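Basket-to-basket transfer: gallery
Closell manipulation group, Prermont site
Page maintained by Jasmina Petek, updated 5th June

The transfer task uses two woven baskets on a taped table. Objects start in the yellow basket and the policy has to move them to the brown one, one at a time, in any order. We use it to compare grasp selection methods on mixed objects that touch or partly cover each other.

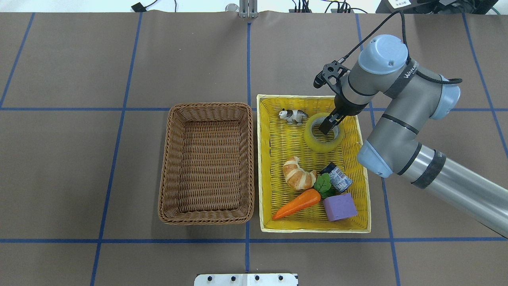
Two-finger gripper at the tape roll, with one finger down inside the core.

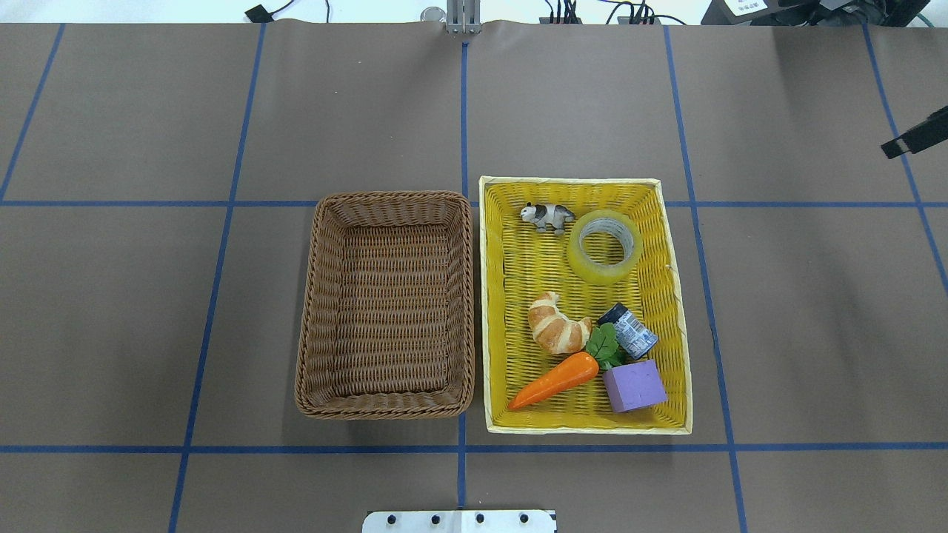 Same basket, gripper off to the right. The carrot leaves lie between the croissant and the small jar.

Training used 388 demonstrations recorded in April by Omolara Akinola and I-seul Yoon. Baskets were shifted within their grid cells between recordings, and the object layout was redrawn each time from a list generated in advance. Head view only - the wrist view was dropped after it gave no gain on the held-out layouts.

Evaluation ran over 55 layouts. A grasp counts as a success if the object is released inside the brown basket and stays there. Two attempts per object are allowed before the operator removes it and scores a miss. An episode ends when the yellow basket is empty or after nine misses in a row across layouts, at which point the run is stopped and checked for calibration drift.

Ring-shaped objects are scored separately. The baseline tends to close across the full outer diameter, wider than the gripper can open, and stalls. The revised method proposes inside-edge grasps as well and ranks both kinds with the same scorer. Foam and hard plastic share one force limit, so some marking of the foam is expected over a long run.

Layout lists and scoring sheets are kept on the Urkinthorpe server under the task name. Questions on the scorer go to Yaqin Peng, and on table setup to Jong-dae Ban.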